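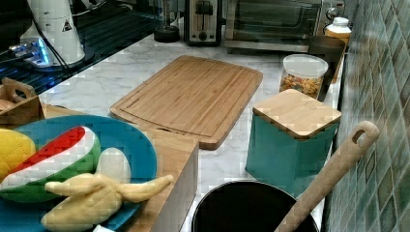

4 Setting out the worktop

This section covers where to put things on the kitchen counter once the units are in and the tiling has been grouted and sealed. It applies to the Flotholm straight run and to the Flotholm corner run. If you have the island version, go to section 5.

Before you start, wipe the worktop with a damp cloth and a drop of washing-up liquid, then dry it. Do not use vinegar, lemon juice or limescale remover on marble. They leave dull marks that cannot be wiped away.

4.1 Appliances

1. Put the largest appliance in place first. In most kitchens this will be a toaster oven or a microwave. Stand it at the back of the counter with the door facing you, and check that the door opens fully without touching anything.

2. Leave the gap stated in the appliance's own instructions on each side and above. If the instructions give no figure, leave a hand's width.

3. Place the pop-up toaster next to the oven. Both are used for the same jobs, and the crumbs stay in one part of the counter. The lever and the dial should face the front.

4. Put kettles, blenders and grinders at the end of the row, close to a socket. Feed any spare cord behind the appliance and fasten it with one of the clips from bag C.

CAUTION: Keep cords off the hob at all times, including when the hob is switched off. If a cord will only reach by crossing the glass, move the appliance to another socket.

CAUTION: Do not run a toaster or toaster oven underneath a wall cupboard unless the instructions for that appliance allow it. Pull it forward before use and push it back when it has cooled down.

Note: The double socket supplied with the Flotholm run is rated for 13 amps in total. Do not use two heating appliances on it at the same time.

4.2 Jars and canisters

Dry goods go along the tiled wall, on the side of the counter away from the hob.

1. Stand the smallest jars against the tiles.

2. Put the taller containers in front of or beside them, with cereal and snacks where they can be reached without moving anything else. Clear jars are best for these, as you can see when they are running low.

3. Place square canisters last, nearest the working area, with one flat side parallel to the edge of the counter. The Skeseo canister has a bamboo lid with a silicone seal. Press the lid down in the middle until it stops.

4. Check that every lid can be lifted straight off without knocking the jar behind it.

Bamboo lids must not go in the dishwasher. Wash them by hand, dry them at once and leave them upside down on a tea towel until morning. A lid that has swollen will normally fit again after a day in a dry room.

Note: Coffee, spices and oil keep better in a cupboard if your counter gets direct sun.

4.3 Chopping board

The board lives in the middle of the counter, where there is the most room for your elbows. It can lie at an angle if you find that easier on the wrist.

1. Lay a damp cloth or the non-slip mat (part 694) on the marble.

2. Put the board on top with the grooved side up. The groove catches juice from meat, tomatoes and soft fruit.

3. Press on each corner in turn. If the board rocks, turn it round. If it still rocks, check for crumbs underneath.

Oil a new bamboo board twice before it is first used and then once a month. Use food-grade mineral oil. Olive oil and sunflower oil go sticky and start to smell.

CAUTION: Never cut directly on the marble. Never put a hot pan down on the board or on the marble. Use a trivet.

4.4 Boxes, crates and the fruit plate

Open wooden boxes are for things that move about during the day, such as cloths, utensils and packets that have been opened. Keep them at the front of the counter or at the end next to the hob, but not within 17 cm of the hob itself.

1. Turn crates so that the cut-out handle is easy to get hold of.

2. Place the long box beside the board. Leave enough space to lift the board out without scraping it on the box.

3. Set the fruit plate in front of the crate, away from the edge.

If you share the kitchen with small children, the plate is a good spot for play food. A toy watermelon slice and a banana with a peel that opens will keep most toddlers busy while you cook. Wash play food in warm soapy water and keep it separate from real fruit. Anything with a cut side or a small part should be checked for damage before it is handed back.

Unfinished crates can mark the marble if they stand in water. Stick a felt pad under each corner.

4.5 Weight limits

The worktop will carry up to 1000 N spread evenly over each cabinet. The unsupported section at the end of a run will carry much less. Do not stand or sit on it, and do not clamp a mincer or pasta machine to it.

Spare clips, felt pads and mats can be ordered from Banoseo. Replacement tiles are supplied by Gajewski and are sold by the sheet. Quote the shade printed on the back of your spare sheet when ordering, as the blues and greens differ slightly between batches.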